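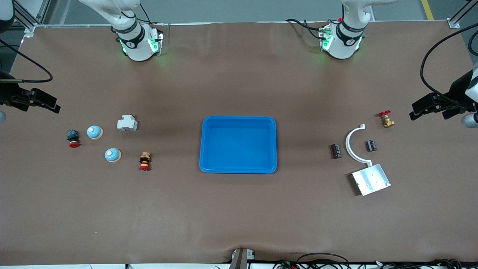

2022-08-29

Two-arm cell, bench rules. Entry by Elli Kuusisto. Read by Ilari, comments worked in.

We have been running the tray sorting on habits and a sheet Rosário wrote in November. The sheet is out of date, so I went through it line by line and wrote down what we now agree on. Old sheet goes in the back of the binder.

Start state. Tray in the middle, empty. Parts go in two groups, one on each side of it, within reach of the arm on that side. Nothing in the strip between a group and the tray rim. Both grippers parked outside the groups before anyone reaches in.

Naming. Left and right mean the robot's left and right, always. From the front edge of the table the robot's right arm is on your left. Two of the bad log entries last week came from this. Saimi wants tape labels on the wrists. I am fine with that as long as the tape stays off the joints.

Stop button. The red-headed emergency stop in the parts set is a workpiece. It is wired to nothing. It must never lie near the real one, and the real one gets pointed out to every visitor before power goes on. Ilari wants the part tagged "SAMPLE" on the body. Agreed, but the tag has to be flat or the fingers will catch it. Open: do we keep this part in the set at all? I would swap it for another pushbutton. Lleucu disagrees, says the shape is useful. Left for now.

Hands. No hands over the table while the arms are enabled. Green on the connector modules means only that there is a light on. It is not permission to reach in. Check the state on the pendant.

Speed. New programs run at reduced speed for the first 3 cycles with one person at the stop. After that, full speed only if the log is clean.

Table cover. Pull it smooth before the first run and again after lunch. It creeps toward the front and bunches by the post clamp. If a part sits on a fold, move the part.

Cables. The bundle along the front edge still needs a proper tray. Until then nobody stands anything on it, and connectors are not to be swapped with power on. Asked Weltoline for a quote on cable duct, no answer yet.

Logging. Write down every stop, including the ones you caused yourself. The counter reads 2,636 cycles and I can't match that to the log. Starting a fresh page today with the counter value at the top. Review again after the next 100.

To do:
Saimi: wrist labels
Ilari: flat tag for the stop button part
Me: retype the sheet, send to Rosário for a check
Lleucu: chase Weltoline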